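Keeping Small Parts Clean and Findable

I've been taking apart mixers, clocks and wind-up toys at my kitchen table for 23 years now, and I still get a little flutter when the last screw comes out and everything is suddenly loose.

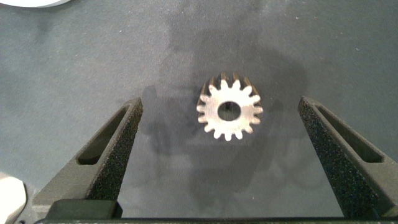
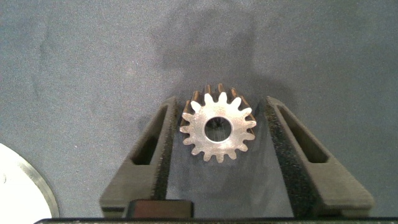 Štefánia Jurčo
Home Workshop columnist

First of all, put something soft down before you start. An old wool blanket folded in two is lovely, or a piece of felt from the craft store — a bare tabletop sends little things bouncing straight to the floor, and then you're on your knees with a flashlight (ask me how many evenings I've spent that way!).

For greasy metal gears, I use warm water with a good squirt of dish soap and a retired toothbrush. Work around the teeth slowly, then do the hole in the middle with a cotton swab. Rinse, shake, and dry right away with a hair dryer on low, or you'll have rust by the weekend. Plastic gears get the same bath, but no dryer, please, just a towel and some patience.

Put the parts in a muffin tin as they come off, going clockwise, and put them back in the other direction. My sister swears by egg cartons, which are fine until you bump one.

When it's all clean, a tiny dab of grease on the teeth is plenty. Wipe off whatever squeezes out after a few turns, and keep the rag in a lidded jar for next time.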